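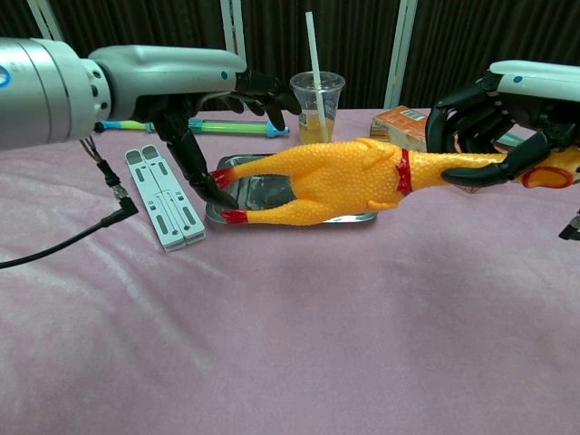 Two robot arms and a yellow rubber chicken on a pink cloth.

Why Do People Sing the Same Words Over and Over?

Have you ever had a song stuck in your head? Maybe it was only one line, and it went around and around while you brushed your teeth and hunted for your other shoe and waited for the bus, and by lunchtime you were humming it without even noticing. Well, people all over the world have been repeating words and tunes on purpose for a very, very long time, and they have a name for it. They call it chanting.

A chant is a bit like a song and a bit like talking. Usually the tune is simple. It might use only three or four notes, and sometimes it stays on one note nearly the whole way through. You don't have to be a great singer to join in (hooray for those of us who aren't!), and you don't need a piano or a guitar, although some people like to add a drum or a little bell.

Chanting belongs to lots of different religions. Many Hindus and Buddhists chant short sacred words called mantras. Sikhs sing hymns from their holy book, and each hymn is called a shabad. In some Christian monasteries, monks and nuns chant psalms, which are very old poems from the Bible, at set times of the day. Jewish families may hear the Torah chanted at their synagogue, with special little marks that tell the reader which tune goes with which words. If your family is part of one of these traditions, you may know much more about this than I do, and I hope you'll tell your friends!

Let's visit a group of chanters. In the town of Hurnberg there is a choir that meets at seven in the evening, when the supper dishes are done, to sing the old kind of church chant called plainsong. Lorenz Hollenstein has led it for 25 years. Plainsong has no harmony, so everyone sings the very same tune together, and Lorenz tells new singers to listen more than they sing. "If you can hear the person next to you," he says, "you are just loud enough." The oldest book in their cupboard is a copy of one made by hand, and the notes in it are square -- real little black squares, sitting on four lines instead of the five you may have seen in music class.

How do people keep count when they repeat a chant many times? Some use beads. A string of beads used for Hindu or Buddhist mantras is called a mala, and it very often has 108 beads on it. You hold one bead, say the words, and slide your fingers along to the next. When you come back to the big bead at the end, you know you have gone all the way around. Catholics have prayer beads too, called a rosary, and many Muslims use beads when they repeat the names of God.

And what does it feel like? I asked Violeta Sosa, who teaches a chanting class for families in Riquelme, and she said it is different for everybody. Some children in her class feel calm. Some feel sleepy. One boy told her it made his nose buzz, and she was very pleased with him, as a long "mmm" really can make your nose buzz. When you hum, the air in your nose and throat shakes very quickly, and you can feel it with your fingers.

Part of the calm feeling comes from your breathing. To sing a long line you have to take a good breath and then let it out slowly, and slow breathing helps the body settle down. For people who chant as a prayer, though, the most important part is what the words mean to them and who they are singing to.

Try it yourself

Sit somewhere comfortable, on a cushion or the rug or the bottom stair. Put one hand flat on your chest. Breathe in through your nose, then hum "mmm" until your air runs out. Now try "ahhh," and then "eee," and notice where the buzz goes each time. Is it in your chest? Your lips? The top of your head?

Words to know

Chant: words sung or spoken to a simple, steady tune.
Mala: a string of beads used for counting mantras.
Plainsong: old church singing with one tune and no harmony.
Shabad: a Sikh hymn.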